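3.2 Reporting rules for simulated tabletop trials

The Urklow guideline asks every laboratory to state the starting condition of a trial before any result is given. We follow it here with two additions. First, the list of objects on the table is fixed before the run and is not changed afterward. Second, each rendered view is stored at the same shape as the view the policy receives, including any black bands, so that reviewers judge the same picture as the system under test. Figure 3 shows one such view from the Skarkulow set, which holds 4000 trials. 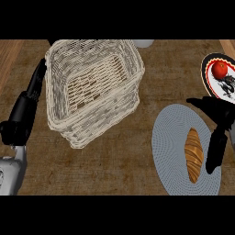
Figure 3. Simulated tabletop view with both grippers, a woven basket and a croissant on a gray placemat.

Contact with containers needs its own rule. A gripper finger may come close to a basket wall, as on the left of Figure 3, and a single view from above does not settle whether the two touch. Under the Dirkon protocol, contact must therefore be read from the simulator log -- never from the rendered view alone. Where the log is missing, the trial is marked as void and left out of the success rate.

Objects that lie partly outside the view are treated in the same way. They stay on the object list, but they may not be named as targets. Of the trials in the August release, 700 were checked by 2 reviewers working apart, and any disagreement was sent to the Bashir review group for a ruling.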